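Clodstead Community Sports Club
Uniform and Equipment Meeting – Minutes
October, 6:30 p.m., clubhouse lounge

Present: 5 members. Apologies were received from the Orkden team rep and the away-travel coordinator.

1. Minutes of the last meeting
Accepted with one correction. The practice vests were bought from Quartey, not from the Orkden store.

2. Jersey count
All jerseys returned at the end of last season have now been counted. The total is 228 across all age groups, home and away. Youth small and youth medium are well covered. Adult large is short and there are no spare adult extra-large home jerseys at all. Eleven players have not returned theirs. A second reminder will go out by email and after that the deposit will be kept.

3. Condition of the red jerseys
The older red jerseys were looked at again. Most are fine for another season. On some of them the lettering has started to crack, mostly where they were put through a hot dryer. The white side panels have also picked up a pink tint on a few, which comes from washing them with other red items. These will be moved to the practice bin.

Agreed: a washing card will go out with every jersey. Cold water, inside out, no bleach, hang to dry. Nothing is to be ironed over the lettering.

4. Replacement order
Two quotes were received. Quartey offered a lower price per jersey but with a minimum order of 200, far more than the club needs. Sirkik will take small orders and can match the black lettering with the white outline. Their delivery time is longer. The budget line for uniforms this year is $2,000 and has not been touched so far.

There was some discussion about changing to plain lettering to save money. The general feeling was that mixed styles on one team would look wrong, and the script was kept.

Agreed: order adult large and extra-large from Sirkik, home red only. Away jerseys to wait until spring. A sample is to be checked for size before the full order is confirmed.

5. Storage and the lounge
The uniform closet is still too damp at the back. Jerseys are to be kept on the upper shelves until the vent is fixed. The landlord has been asked twice.

Members using the lounge for sorting are asked to clear up when they finish. Jerseys have been left over the backs of the couches, and people have then taken them home by mistake. Folded stacks go in the labeled bins, by size, with the bin list updated. A request for a rolling rack was held over – the price needs checking and it may not fit through the closet door.

6. Handing out
Jerseys will be handed out over two evenings before the first game, 6:00 to 7:30 p.m. Players sign the sheet and pay the deposit at the table. Parents may collect for players under 12. Swaps for size are allowed up to the first game only, and only if the jersey has not been worn.

7. Other business
Lost socks and shin guards from last season are in the box by the side door. Anything left at the end of the month will be given away.

The meeting closed at 7:50 p.m. Next meeting in November, same place.
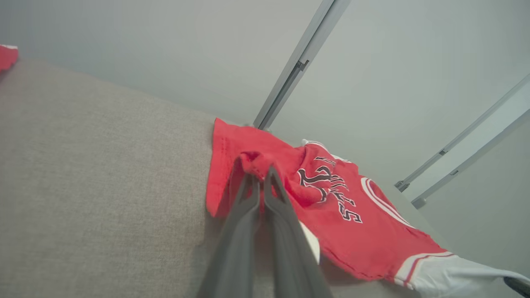 Can a player keep the same jersey from one season to the next?
Only if it still fits and the deposit stays with the club. The player has to sign the new sheet at one of the two handing-out evenings so the count stays right.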